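Cleltine Releases Kodwood Line of Photopolymer Stamps and Matching Cutting Dies

New range for card makers covers 200 coordinated sets, a revised registration system and a single size chart for all dies

TRUMSIDE – Cleltine, a manufacturer of stamping and die-cutting supplies for paper crafts, announced the release of Kodwood, a line of clear photopolymer stamps with matching steel dies. The line goes on sale in November through independent craft retailers and through the company's own online store. It replaces the Bauerfeind series, which will be sold until stock is exhausted and will not be reprinted.

The Kodwood line consists of 200 sets. Each set contains one sheet of stamps and one wafer-thin die for every outline image on that sheet. Sentiment stamps are supplied without dies unless the package states otherwise. The complete line contains 2,139 individual stamps and 818 dies.

Registration marks

The main technical change from the Bauerfeind series is the way a die is lined up with a stamped image. Bauerfeind dies were cut to follow the image with a narrow white border, and the user positioned each die by eye. Small errors were visible as an uneven border, particularly on images with long straight sides such as window frames, envelopes and television sets.

Kodwood dies have two open notches on the inner edge. Each notch corresponds to a short tick printed as part of the stamp. The user stamps the image, places the die on the cardstock with the cutting edge down, and moves it until both ticks are centered in the notches. The ticks fall outside the cut line and are removed with the waste paper. They don't appear on the finished piece.

The notches are placed on opposite sides of the image wherever the shape allows. On very small images, such as single leaves and buttons, there is room for only one notch, and the packaging marks these dies with an open circle next to the size.

Low-tack tape is still recommended to hold the die in place before it enters the machine. The company advises against permanent tape, which can lift the surface of coated cardstock.

Stamp material

Kodwood stamps are molded from clear photopolymer and mount on any standard acrylic block. The stamps are slightly firmer than those in the Bauerfeind series. In the company's in-house tests, a firmer stamp held thin lines better when pressed hard, and solid areas needed a more even application of ink. For images that combine both, Cleltine has separated the outline and the fill into two stamps.

Photopolymer tends to repel ink when first unpacked. Users may see beading on the first few impressions. Rubbing the surface lightly with a clean white eraser before first use corrects this in most cases. Sandpaper should not be used on stamps with fine text.

The stamps can be used with dye, pigment and hybrid inks. Solvent inks may be used, but should be cleaned off immediately with a cleaner made for photopolymer. Alcohol-based cleaners shorten the life of the material. Some dye inks, mainly reds and dark blues, will tint the stamps over time. Staining does not affect the impression and is not covered as a defect.

Two-step and layered sets

Of the new sets, a portion are designed for layered stamping, in which two to four stamps are printed over each other in progressively darker inks. Layers are numbered on the stamp itself, outside the printing surface. The package insert shows each layer separately and then the combined image, at actual size.

Layered sets work best with a stamp positioning tool. They can be stamped freehand with a block, and the insert includes a reference point for each layer to make this easier. The reference point is usually a corner, a stem or another feature that can be seen clearly through the block.

For coloring with alcohol markers, the company recommends the outline stamps in combination with a dye ink labeled as marker-safe. Pigment inks stay on the surface of the paper and will smear under alcohol markers even after heat setting. For watercolor, a waterproof hybrid or pigment ink is suitable.

Dies and machine compatibility

Kodwood dies are made of chemically etched steel and are compatible with manual and electric die-cutting machines that accept wafer-thin dies. Plate combinations differ between machines, and Cleltine does not publish a combination for each one. Users should start with the combination given by the machine manufacturer for wafer-thin dies and add a single sheet of copy paper as a shim if the cut is incomplete.

The dies are intended for cardstock, vellum, thin felt and adhesive-backed paper. They are not intended for chipboard, metal sheet or foam thicker than a standard craft foam sheet. Detailed dies, including the lattice and foliage shapes, should be run with a sheet of wax paper between the die and the cardstock. The paper releases more easily, and small pieces can be pushed out through the holes in the back of the die.

Dies are joined by small metal tabs when they leave the factory. They must be separated with wire cutters before use. Remaining burrs can be removed with a metal file. A die used without filing will still cut correctly but can scratch the cutting plate.

One size chart

Retailers and teachers of card-making classes had asked for a more consistent way to combine sets. In earlier lines, the scale of the images was chosen set by set. A vase from one set was often too small for the flowers in another, and nested frames from different releases did not nest.

Kodwood uses one size chart for the whole line. Every image is assigned to one of four scales, identified by the letters K, L, M and N on the front of the package. Images with the same letter are drawn to the same proportion and can be combined directly. Frames, panels and mats are sized in steps that leave an equal border when two neighboring sizes are layered. The chart is printed on the back of each package and will be available as a printable sheet on the Cleltine website.

The largest panel in the line fits the front of a standard A2 card, which measures 4 1/4 by 5 1/2 inches. Slimline and square panels are included in separate sets.

Storage and packaging

Each set is shipped in a clear resealable pocket with a printed card insert. Stamps are supplied on a rigid carrier sheet, and dies are attached to a magnetic sheet behind it. The pockets measure the same for all sets, so that they can be filed upright in one bin. The set number is printed on a tab at the top left.

Stamps should be stored away from direct sunlight, which yellows the material and eventually makes it brittle. Stamps that no longer cling can be washed with mild dish soap and lukewarm water, then left to air dry with the printing surface up. Paper towels leave lint on the cling side and are best avoided – a lint-free cloth is a better choice.

Bauerfeind series

Users who own Bauerfeind sets can continue to use them together with the new line. Most Bauerfeind images correspond to scale L or M. A conversion list will be posted on the company website before the November release. The list gives the closest Kodwood scale for each Bauerfeind set and indicates which of the older frames nest with the new ones.

Bauerfeind dies do not have notches and can't be used with the registration ticks on Kodwood stamps. Replacement stamps and dies for the older series will be available while parts remain in stock.

Introductory kit

To accompany the release, Cleltine has prepared an introductory kit containing two outline sets, one layered set, one sentiment sheet, a medium acrylic block and a pack of white cardstock. The kit is limited to 1,000 units and will be sold through participating retailers. No further production of the kit is planned. All sets included in it will also be sold separately.

Ordering information for retailers

Retail orders can be placed from the opening of the trade catalog in the month before release. Sets are packed in inner cartons of six of the same design. Mixed cartons are available for the sentiment sheets only. Display hooks and a printed copy of the size chart are included with first orders on request.

Stores that plan demonstrations may ask for a sample sheet of stamped and die-cut images, covering all four scales. Samples are supplied flat and uncolored, and may be colored or assembled as the store wishes.
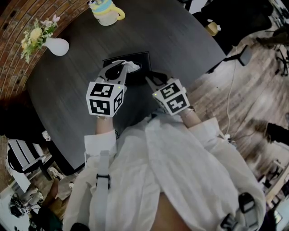
Requests for sample sheets should state the store name, the delivery address and the preferred scales. They are handled in the order received by the Cleltine trade desk in Trumside, which is open from 9 a.m. to 4 p.m. and can be contacted through the retailer section of the company website.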